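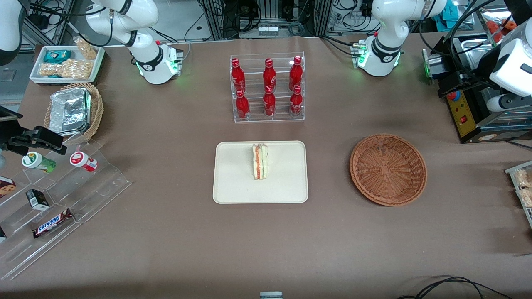 Ladham site, retail and break areas: shelving, display stands and loose furniture. Checked by Suha Aoun, comments mine unless marked. I was asked to use the new Ison form, which wants a tick for every line, and I have used it, but a tick tells you very little about a shelf. Glass on a stepped stand is a fair case. Six red bottles in two rows of three on a clear two-tier rack will pass "items stored neatly" every time, and the form has no line asking what happens when a customer reaches over the front row for one at the back. I have written comments where I think the tick misleads.

1. Fixed shelving secured to wall
Yes, in the shop. In the stockroom, bay 24 has one bracket with a screw that turns by hand. The last report says this was "monitored". I don't know what monitoring a loose screw involves. Please tighten it or replace the plug.

2. Load labels present and legible
Partly. Labels are on every bay but they all give the same figure, including the two bays with thinner boards. Either somebody worked this out or somebody printed a sheet of the same label. I would like to see the paperwork before I tick it.

3. Heavy items stored between knee and shoulder height
No. Boxes of tiles from Fakhoury are still on the top shelf of bay 20. Wissam Semaan tells me they are going back to the supplier. He told me the same in April.

4. Glass and breakables
Ticked, with doubts. Keep breakables away from the edge of any table or counter, and check that small stands sit flat before they are filled. Clear stands are hard to see against a pale wall, so wipe a hand along the lip for chips instead of trusting a look. The dustpan and thick gloves are kept in the cleaning cupboard, which was locked at 10.15 when I tried it. Korkor Laryea had the key and was on her break.

5. Paper or cloth table coverings
Ticked. No overhang wide enough to catch a sleeve or a trolley. One covering by the till is taped down at three corners and the fourth lifts. Tape it.

6. Step stools and kick steps
Two seen, one fit for use. The other has lost a rubber foot and has a sticker on it saying "DO NOT USE", and was being used.

7. Walkways clear
Clear when I walked them. I'm told they are always clear, and yet there is a neat row of scuffs on the wall by the back door at pallet height. I will come back during a delivery and look again.

8. Chairs and tables in break room
Ticked except for one chair, asset tag 2129, which rocks. Mahmoud Abdel Hamid says it is the floor. I moved the chair and it rocked there too.

9. Fire door by stockroom
Closes fully on its own – on the second try. On the first it stopped against the mat. Trim the mat or take it away.

10. Staff briefed on reporting faults
Signed sheet seen, 25 names. I asked Wissam Abou Jaoude where he would report a broken shelf and he said he would tell Korkor. The sheet says to use the Clurnisdale log book. The log book has no entries after the first page.

Result on the form: pass with actions.
My own view: items 1, 3 and 6 should have stopped it being a pass, but the form adds up the ticks and gives a loose bracket the same weight as a bit of tape. Actions on 1, 3, 6 and 9 to be done before the next visit, with a photo of each sent to me. A note saying "done" will not be accepted for item 3.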